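Festival on, festival off

January 2022

The email from the Clillach song festival came through at lunchtime. It says the June dates stand, the hall is booked and all 6 acts from the cancelled year have been asked back. It also says a final decision will be made in spring. I have had that same email, or one very like it, twice before.

I bought my ticket for the first attempt. It was moved, then moved again, then refunded with 2 pounds kept back for administration. I don't mind the money much. What I would like is a date by which they will say yes or no, so that people can book rooms and trains. The only guest house I can afford there wants 300 pounds for the weekend and won't give any of it back.

The main thing I want to hear is Prollska. They were due to sing the long version of Histeo with the full choir, and as far as I know it has never been done outside their own town. There is a recording, but it was made in a small room and the low voices get lost. The hall in Clillach seats 2,481 and has a proper organ, so it ought to sound very different. 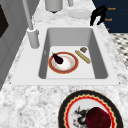
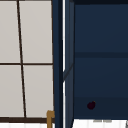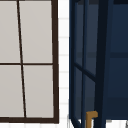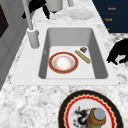
The organisers say they have a plan for a smaller audience if the rules change again. Every other seat would be left empty and the bar would stay shut. I would still go. A half-full hall is better for listening anyway, and the bar queue used to run right across the foyer and make everyone late for the second half.

I am less sure about the online version they mention at the end. They tried one last year, with each act filmed at home, and the sound was poor. Hägglund did well out of it because it is one voice and one fiddle. The choirs did not. Two of them dropped out a week before and I can see why.

So I have put my name down for the ticket list again and haven't booked the train. If the spring decision is yes, I will pay whatever the fare is by then. I have also written to ask whether old ticket holders get first choice of seats, as we were told the first time round. No reply yet. I'll add it here when it comes.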